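5.3 Failures in the sleeve-folding stage

We ran 661 folding episodes on the two-arm cell at Staltby. Of these, 457 ended with a fold that met the criteria in Section 4. Most of the remaining episodes failed while a sleeve was being brought across the body of the shirt. Figure 6 shows a long-sleeved shirt with one sleeve across the front and the other still extended. The policy has to choose the correct arm for the remaining sleeve and close on a single layer of fabric near the cuff. In the failed episodes the fingers either closed above the cloth or slid off it during the lift. The controller took a closed gripper as a successful grasp, so the arm went on to the place position with nothing held.
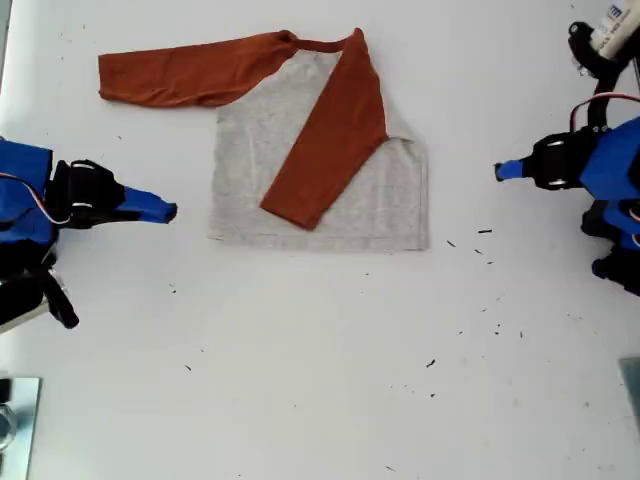 Figure 6. Folding a raglan shirt with two arms. The rust-orange sleeve on the right lies diagonally over the gray body.

5.4 Fingertip wear

Slips became more frequent late in the January runs. Gronow and Tăng checked the grippers and found that the fingertip pads had shifted under the tape on one arm. The pads then met at an angle and pinched only at one corner. The joint encoders gave no sign of this, and the fault had gone unlogged for 200 episodes. We now stop to inspect the pads between batches and replace any pad that moves when pushed by hand. Figure 7 gives a close view of the taped fingers and their fuzzy gray pads, with a narrow gap between the tips.

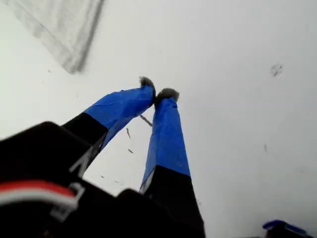 Figure 7. Gripper fingers wrapped in blue tape, with a gray pad at each tip.

5.5 Changes to the grasp check

The grasp check now compares finger opening with the value recorded for an empty close. If the two match, the arm returns to its start pose and tries once more. A second miss ends the episode and alerts the operator.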